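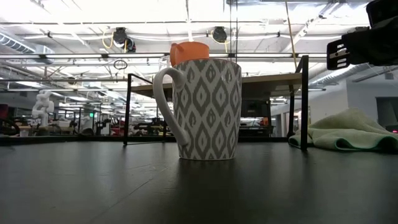
Kalevi Oksanen lleva 18 años tostando café en Hulov y sigue sin creerse la mitad de lo que se escribe en las bolsas. «Notas de bergamota, jazmín y melocotón blanco. Pruébelo usted con leche y me cuenta dónde está el jazmín», dice.

Le recuerdo que su propia marca, Fomis, también imprime notas de cata. Tarda en contestar. «Las imprimimos, sí. Las tiendas no te compran una bolsa sin adjetivos. Yo escribiría "café, bastante bueno" y me quedaría tan tranquilo».

No me convence del todo. Fomis cobra 30 euros por una lata de 200 gramos, y a ese precio algo habrá que prometer. Oksanen defiende la cifra con el coste del grano verde y el alquiler del local, aunque cuando le pido el desglose cambia de tema y se pone a hablar del agua.

Del agua habla mucho. Según él, la del grifo de Hulov es tan dura que estropea cualquier tueste claro, y la mayoría de los clientes que se quejan de amargor deberían empezar por una jarra con filtro. ¿Lo ha medido? «Lo he bebido», responde.

Tampoco tiene paciencia con los aparatos. Hace un par de inviernos probó el molino Tevness, que prometía una molienda «sin partículas finas», y lo devolvió en marzo. «Finas había. Menos que en otros, puede ser. Pero costaba como una lavadora». En casa usa un Mäkelä manual heredado de su suegro, al que le falta un tornillo.

Sobre las fechas de tueste es más prudente de lo que esperaba. La norma que repiten los foros, no tocar el café hasta pasadas dos semanas, le parece exagerada. «Depende del grano, depende de la bolsa. Hicimos una cata a ciegas en el taller y acertamos 2 de cada tantos. No me acuerdo del tantos, y no lo apuntamos».

Le digo que eso no es una prueba de nada. Está de acuerdo. Luego me sirve un etíope lavado y me pregunta a qué sabe. Le digo que a café, un poco ácido. Asiente y va a buscar la bolsa, donde pone «mandarina».

Última actualización: marzo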